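Robot Learning from Demonstration
Handout 7: Hand-Held Gripper Demonstrations and the Hesholm Study

Reading for this unit: the Hesholm technical report, sections 2 through 4. Students should also review Handout 5 on behavior cloning before class.

1. Purpose of this unit

The previous unit treated teleoperation, in which a person drives the robot directly and the robot's own joint readings become the training data. The present unit takes up a second family of methods. The person holds a pair of grippers that match those on the robot and performs the task by hand. No robot is needed at the time of recording. What is kept is the path of each gripper, its opening over time, and the video from one or more cameras.

By the end of the unit, students should be able to explain how gripper pose is recovered from video, state the main sources of error in that recovery, and read a results table from a study of this kind with proper caution.

2. Terms

Demonstration: one complete performance of a task, from the start pose to the end pose.

Episode: the stored record of a demonstration after trimming and checking. One demonstration yields at most one episode.

Fiducial marker: a printed black-and-white square pattern whose size and layout are known in advance. Its four corners can be located in a camera image and used to compute the marker's position and orientation relative to that camera.

Action label: the gripper motion assigned to a given time step. In this unit it is always a relative motion, expressed in the gripper's pose at that step.

Embodiment gap: any difference between the recording setup and the robot that makes a recorded action harder or impossible for the robot to repeat.

3. The recording method

The Hesholm study used two hand-held grippers and a camera placed at head height. The person stands before a small table, holds one gripper in each hand, and carries out a short task such as moving a glass or setting an item upright. The head view serves two purposes. It is one of the inputs to the trained policy, and it is also the view from which gripper pose is estimated.

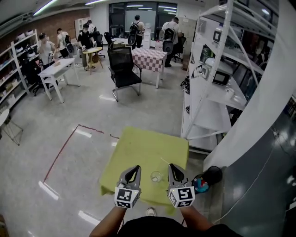 Pose estimation begins with the detection of markers in each video image. A single flat marker has a known weakness: when it is seen nearly face-on and at small size, two different orientations can explain its corners almost equally well, and the estimate may jump between them from one image to the next. It also fails altogether once the marker turns away from the camera. The white cube carried near the base of each gripper addresses both problems. With markers on more than one face, a turn of the wrist that hides one face will often bring another into view, and two faces seen at once give corners that do not lie in a single plane, which removes most of the ambiguity. Placement near the base also keeps the markers away from the jaws, where the object being handled would be likely to cover them.

Once the cube pose is known, the pose of the jaw tips follows from a fixed transform measured during calibration. Let C denote the camera frame, K the cube frame, and G the gripper tip frame. Then

T(C to G) = T(C to K) x T(K to G)

The first term on the right is estimated at every time step. The second is measured once for each gripper and treated as constant. An error in the second term is therefore present in every episode recorded with that gripper, and averaging over more data will not remove it.

A further step is required when the camera moves with the person's head. A gripper that is held still will appear to move whenever the head turns. The study estimates camera motion separately from the fixed background and expresses all gripper poses in a common room frame before computing action labels. Students should confirm for themselves that the relative motion between two time steps is incorrect if this step is skipped, even when both cube poses are exact.

4. Sources of error

Rotation at a distance. The gripper tip lies some way forward of the cube. A small error in cube orientation is carried out along that length and becomes an error in tip position. For a fixed angular error, the tip error grows in direct proportion to the distance between cube and tip.

Motion blur. Fast movement softens marker corners. The effect is worst during the reach, when high accuracy matters least, and mildest during the final approach. Demonstrators were nevertheless asked to keep a steady pace.

Lost detections. Where a cube is not detected for a short interval, the missing poses are filled by interpolation. The study allows a gap of no more than 7 consecutive images. An episode with a longer gap is discarded.

Clear objects. A drinking glass presents little trouble for marker tracking, as the markers are on the gripper and the glass is not tracked at all. It does present trouble for the policy, which must locate the glass from its rim, its highlights, and the way it bends the pattern or color of the surface behind it. Good action labels do not make up for a weak visual signal.

5. Data and filtering

The demonstrations were recorded in July at the Planitz site. After filtering, 1,711 episodes remained. Three filters were applied in order:

Tracking filter. Removes any episode with a detection gap longer than the limit given in section 4.

Reach filter. Replays the gripper path in simulation and removes any episode that would carry an arm outside its workspace or beyond its joint speed limits. This filter is the study's principal defense against the embodiment gap. A person can lean, step, and twist in ways that a robot on a fixed base cannot.

Review filter. A reviewer watches the remaining episodes and removes those in which the task was not completed.

The order matters for cost. The first two filters run without supervision, and the third takes a person's time. It does not alter the final set, as each filter judges an episode on its own and no filter changes an episode's content.

6. Result

Two policies were compared. Policy A was trained on 300 teleoperated episodes, recorded on the robot itself. Policy B was trained on the full filtered set of hand-held episodes and on no robot data. Each was run for 100 trials on the robot, with starting positions drawn from the same list.

The report finds that Policy B completed the task more often than Policy A, and that the difference was largest when the object began near the edge of the table. Policy A was the smoother of the two at the moment of contact. The authors attribute this to the hand-held data, in which the person's grip can yield slightly as the jaws close, while the robot's wrist holds its position – a difference that does not appear in the recorded path.

Students should note what this comparison does and does not establish. The two training sets differ in size as well as in method. The result supports the claim that hand-held data can be used to train a working policy for this task. It does not show that a hand-held episode is worth as much as a teleoperated one. A comparison at equal episode counts would be needed for that purpose, and a comparison at equal recording time would answer a different and perhaps more practical question.

7. Points of disagreement

The Allard and Price notes, distributed with this handout, take different positions on whether markers are needed. The Allard note argues for estimating gripper pose from visual and inertial tracking alone, on the ground that markers limit where a demonstration can take place and how the hands may turn. The Price note holds that markers remain the better choice for tabletop work, because their failures are easy to detect: a marker is found or it is not, whereas a drifting estimate may look sound at every step.

Both notes agree that the reach filter should be retained whatever tracking method is used.

8. Problems

8.1 A cube is mounted at distance d behind the gripper tip. The orientation estimate is in error by a small angle a, in radians, about an axis perpendicular to the line from cube to tip. Write the resulting tip position error to first order. State what changes if the axis lies along that line.

8.2 Suppose the camera rotates slowly while both grippers are held still in the room. Write the action label that would be computed if camera motion were ignored, and describe the behavior a policy might learn from it.

8.3 The reach filter removes episodes that the robot could not repeat. Explain how this may bias the distribution of starting positions in the filtered set, and propose a check that could be made before training.

8.4 Design an experiment that separates the effect of episode count from the effect of recording method. Specify the policies to be trained, the trials to be run, and the quantity to be reported.

Written answers to 8.1 and 8.2 are to be submitted before the next class meeting. Problems 8.3 and 8.4 will be discussed in section and need not be submitted.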